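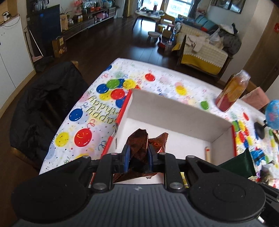

Subject: Re: [Flular] Hand tools at Zullance, what changes for the clearing teams

On Jul 18, 2020, a member of the Flivura depot wrote:

> Hello all,
>
> We have been told that from next month our depot will also work with the Pan, the gripper that you hold in your hand and use for picking up. We clear homes after parties and family events, and before a move. As I understand it, everything we do with the tool is recorded, and the recordings are used to teach a robot arm the same work.
>
> My questions are simple. Does it make the day longer? Is it paid the same? And are we teaching the machine that will later take our place? The paper from the office says that "the role of staff will develop". I have read this sentence many times and I still do not know what it means.
>
> If anybody from the other depot has worked with it already, please write. I would prefer to hear it from someone who wears the same shoes.

Hello,

I am from the other depot and I have worked with the Pan since February. I will try to answer in the order of your questions, but please excuse me if I mix them. English is my third language and I write slowly.

Is the day longer? Yes, in the beginning. With my own hands I can clear a birthday table while I am thinking of something else. I take the paper with one hand and the cups with the other. With the tool there is one grip at a time. You close the fingers on a piece of wrapping foil, you bring it over the box, you open, and you go back for the next. In the first weeks I was allowed 2 homes in a shift, where before I had 3. Now I am faster, but I am still slower than without it, and I think this will remain so.

What nobody in the office had expected is which things are difficult. They asked us about bottles and toys. A bottle stands there and waits for you. Foil is much worse. It is light and it slides, and when you press it, it becomes a different shape than the one you wanted to take. The blue strips on the inside of the fingers help with this. Take it in the middle where it is already crumpled, and do not try to catch it by the edge. Small thin things that lie flat are also slow. My colleague turns the tool a little to the side for them, and I have copied this from her.

Is it paid the same? The hourly pay is the same. In our depot there was also a bonus for each home that was finished before the planned time, and of course with the Pan you do not finish before the planned time. So in March we all lost money, and we had to ask twice before it was repaired. Now we receive a fixed amount for each recorded shift instead of the bonus. Please ask for this in writing before you start. We asked afterwards, and it took them 62 days to answer.

Something you did not ask, but I would like to mention it. We work in the homes of other people. Their coats are on the chair, the clothes are on the sofa, there may be a family picture on the wall. When I clean with my hands, I see these things and I forget them. When it is recorded, somebody else can see them too. Our rule is now that the customer signs a separate page for the recording, and can say no and still get the cleaning for the same price. I was present when two customers said no, and it was no problem at all. If your office tells you that the page is included in the normal contract, ask them to show you the place.

Also for the body it is a change. The tool is wide and you hold it in front of you for a long time. My wrist was painful in the second week. We agreed on a change of person after each room, so that one uses the Pan and the other does the floor and the bags, and then the opposite. It is better to agree on this between yourselves on the first day, before the plan is made for you.

Now the last question, which is the real one. I do not know the answer, and I do not think that our manager knows it. I have seen the robot arm only one time, when they invited us to visit. It was putting paper into a box. It did it well with the paper which was lying alone, and when two pieces were together it stopped, and a man came and separated them. I was a little bit relieved, and then I was ashamed of this, because the people there were very friendly and had worked hard on it.

What has changed already is smaller. The new people in our team learn the work with the tool from the beginning, and some of them have never cleared a whole home with their hands. They are careful, but they do not see the room first. An older worker comes in and knows already which corner she will leave for the end. I asked that every new person should do one month without the tool. The office said they would consider it, and I will ask again in autumn.

I was also asked if I wanted to check the recordings of the others, sitting, at a computer. It is one day in the week. I said yes, for the sake of my knees. I look at 100 short recordings and I mark the ones where something has fallen. For me this is "the role will develop", and for the moment I like it. But there is one such place in our depot, and we are many.

If your team wants it, I can send the text of our agreement about the fixed amount and about the customer page. Write to me outside of the list, because it has the names of the homes in it and I must remove them first.

Kind regards,
a clearing worker from the other Zullance depot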